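Open day at the Akgül laundry works, 2026-10-16

I'd wanted to see inside this place for years, and what a treat it was! We went round in a group of 16 with Grażyna Marciniak, who runs the day shift and had to shout over the big washers for most of it. Hotel sheets go in at one end, and up to 4,000 pieces come off the ironing line in a day.

The sorting hall was my favourite. Everything is split by weight first and colour second, which I've had the wrong way round at home all my life.

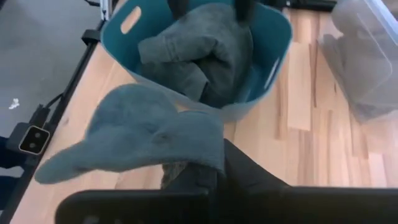
Then came the folding room, where Siriporn Kamolrat showed us her way with a fitted sheet — corners tucked into each other, one flick, done. She let us all have a go (mine looked like a pudding).

Tea and poppy seed cake in the canteen afterwards, and a good natter about water softeners. They're opening again in August, and you book at the front office.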